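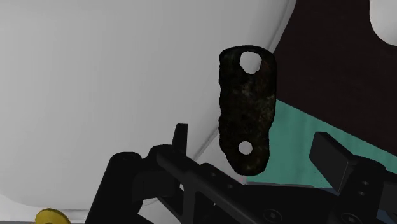 **Ticket:** Sound cue 46 fires late, then fires twice
**Show:** *Clerkitz*, main stage, Michalski Playhouse
**Opened:** 13/09/2024
**Opened by:** Dorota Chmielewska (stage management)
**Assigned to:** Witold Baran (sound)
**Software:** Plandeo, show laptop
**Status:** Closed

## What happened

First of all, what a run last night! The copier scene has never played better and Jadwiga got a laugh on the stapler line that I could feel through the booth floor. Which makes it extra painful that the phone rang after she had picked it up.

Cue 46 is the desk phone in Act Two. I called it on the line as usual. Nothing. Jadwiga waited, then answered anyway (bless her), and the phone rang in her hand. Then it rang again while she was talking. She said "I'm on the phone!" to the phone and carried on. Huge laugh, but the director would like the real version back.

Cues 1 to 45 were clean. The lights were clean all night.

## Log

1. **Witold:** Great write-up, thank you. Ran 46 by itself from the laptop with nobody on stage. Rang once, on time, nine tries in a row. So the sound file is fine and so is the desk speaker.

2. **Witold:** Ran it from the top of Act Two with Dorota calling. Late again! And double! I was so happy to see it break in front of me. The late ring is six seconds behind the call.

3. **Dorota:** Could it be my button? I'm pressing GO once, but if I don't hear anything I might be pressing again without thinking.

4. **Witold:** That would explain the double. It doesn't explain the first one being late. Please keep your hand off it for the next pass and let it be wrong.
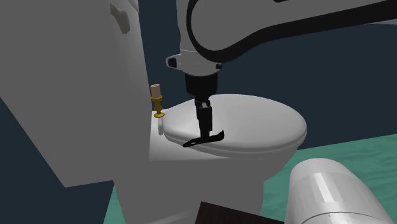
5. **Dorota:** Hand off. One ring, six seconds late. So the second ring was me. Sorry, Jadwiga!

6. **Witold:** Good, half of it solved. Looking at what runs before 46. Cue 22 is the office hum, and it's supposed to stop at the end of Act One. It's still in the running list all through Act Two with its volume at zero. You can't hear it, so we all missed it.

7. **Gholamreza Rostami (lighting):** Jumping in – I had something like this on *Tosari* in January. A fade that ends at zero doesn't stop the cue in our setup. You have to tick "stop when done." If the next cue is set to wait on the group, it waits for the loop to come around.

8. **Witold:** Gholamreza, you are a wonder. Cue 46 is in the same group as 22. I dragged it in there when we were tidying up the list. Moved it out, ticked the box on the fade.

9. **Witold:** Full Act Two pass with Dorota calling and Jadwiga on stage. One ring, right on the line. We cheered.

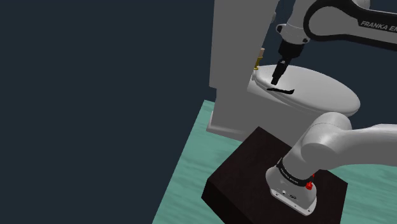
*FRANKA EMIKA arm on its dark pedestal, with the white toilet.*

## Fix

- Cue 46 taken out of the office hum group and set to fire on GO only.
- "Stop when done" ticked on the fade for cue 22.
- Show file saved under a new name and copied to the backup laptop.

## Still to do

- Zbigniew Sadowski to check the other fades in Act One for the same missing tick.
- Dorota would love a bigger running-cue window on the booth screen. Witold says yes, after Saturday's matinee.
- Jadwiga asks if she can keep "I'm on the phone!" The director is thinking about it.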